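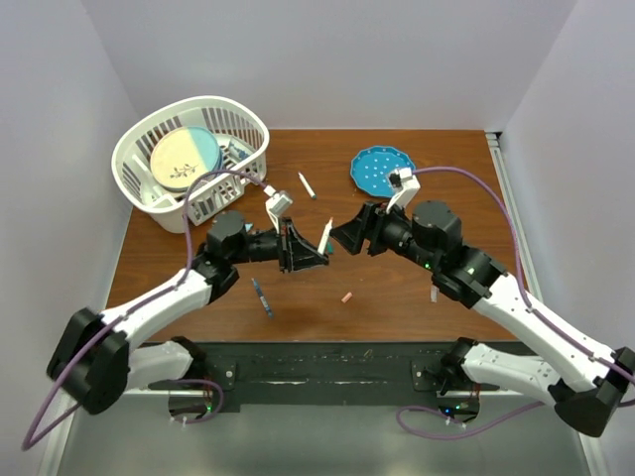

Pen up, blue plate off to the right.

Fleltilia lateral trunk supports, swing-away, size medium. Had them on my chair since spring, so this is a proper review and not a first-day one.

Short version: good pads, annoying hardware, would buy again.

Background – I have a C6 injury and lean left. By late afternoon I'm folded over the armrest. Old supports were fixed ones from Horgan and they were fine till I had to transfer, then they were in the way every single time. Wanted something that moves.

Pads first. Firm but not hard, nice curve, cover zips off and goes in the wash. Mine has been thru plenty of washes and still looks decent. Bit of pilling on the left where I lean. No red marks on my ribs, which I did get with the old ones.
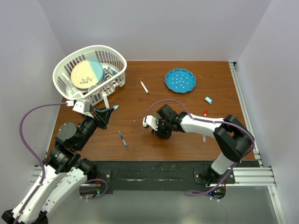

The swing-away latch is the weak part. You need decent finger strength to press it and I don't have that. Vlasta Tóth, my OT, put a loop of webbing on the lever and now I can hook it with my thumb. Should come like that from the factory! Left one has also started to click when I go over curbs. Tightening helps for 2 weeks or so, then it's back.

Mounting took forever. Clamps fit my Eson back canes but only after we flipped the brackets, and the instructions say nothing about that. Hex key in the box was the wrong size. Bring your own. 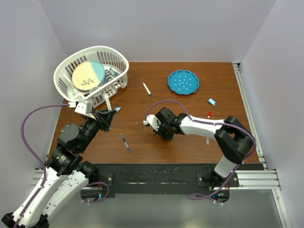 Depth adjustment is great tho. Winter coat on, move them out a notch, done. Height is another story, you need tools and somebody else's hands.

Ordered from the shop in Stullton, came in 3 days. They swapped a scratched bracket no questions asked.

If your grip is OK, get these. If its not, get these and a bit of webbing. Going back in October for a seating check, will update if the clicking gets worse.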